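Budgeting for a two-armed machine: what have I forgotten?

skullitz
Tue 7 November
We have money to spend before the year closes and the Kidthorpe site wants a two-armed robot with proper hands for the sorting bench. The Trenness quote covers the machine and a manual that seems to have been translated twice. I've put aside 4000 for "extras". Laugh now and get it over with.

pacheco_bench
Laughing. What are the extras?

skullitz
Table, spare fingertips, cables, training. In that order, as the table is the only one I understand.

old_relay
Training first. We bought ours in August and had 18 days of staring at it before anyone dared press the button. Very handsome coat stand.

pacheco_bench
Disagree. Training you can scrounge. Spare hands you can't, and the wait on ours was six weeks. Budget for one whole hand per machine or don't bother.

old_relay
A whole hand is daft for light sorting. Buy a simple gripper for 500 and keep the fancy fingers for visitors.

skullitz
The visitors are, I suspect, how it got approved.
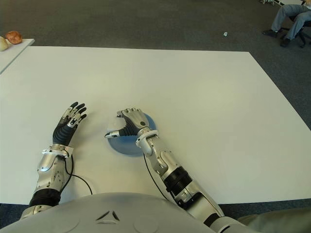 pacheco_bench
Cables are the line everybody leaves out, so put a figure against them now. Price spares for both arms, plus clips and sleeving, and ask Trenness which ones you can swap yourselves. Look at the thin black one coming from the left wrist and wandering over the tabletop in a big loop, then imagine a bench with actual stock on it. I'd want that tidied before I bought a single fingertip.

old_relay
Fine, cables, I'll give you that. Still not buying a spare hand.

skullitz
Right. Cables up, table down, hand under "pending argument". I'll ask Trenness for a parts list and report back if it arrives in any language.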